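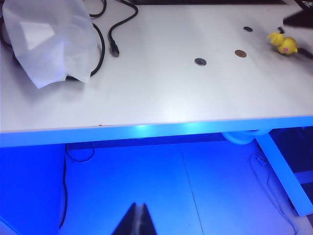 Muammer Altıntaş

How to Run a Pilot Session Before an Eye Tracking Study

A pilot session tells you whether your tasks, your script and your recordings will hold up with real participants. Plan on one afternoon, and leave at least a day between the pilot and your first booked participant. If the study opens on a Monday, Saturday is too late to find a problem.

What you need

A tracker with current calibration files
The task script, printed
One person who has not seen the study
A stopwatch or phone timer

Step 1. Write the tasks as the participant will hear them. Read each one out loud. If you have to stop for breath, split it. For the Nostside checkout study we started with 17 tasks and ended up with 4.

Step 2. Set up the tracker and calibrate on yourself first. Then calibrate on the pilot participant. Allow 3 attempts. If the third one fails, adjust the chair height and the lighting before you touch the software settings. Glasses are fine in most cases, but ask the person to clean them.

Step 3. Run the full session without stopping. Read the consent form aloud, give the tasks in order and do not help. Write down the time at the start of each task. Our last pilot took 56 minutes against a planned 45, so one task was dropped.
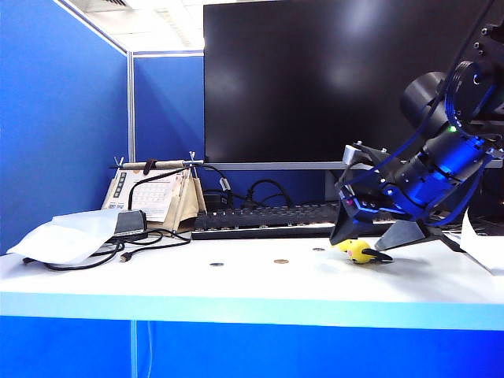

Step 4. Check the gaze data against something with a known position. Ask the participant to look at one object, hold for a few seconds, and look back at the screen. Pick something small that contrasts with what it rests on. A yellow toy on a white desktop works well, and a black keyboard is too wide to tell you much. If the gaze point lands off to one side, note the direction and calibrate again.

Step 5. Export everything the same day. Open the files on a different computer from the one that recorded them. Look for gaps in the gaze data and missing audio.

Step 6. Fix the script, save it under a new version number and delete the old copy from the shared folder. Keep the pilot recording in its own folder, and leave it out of the results.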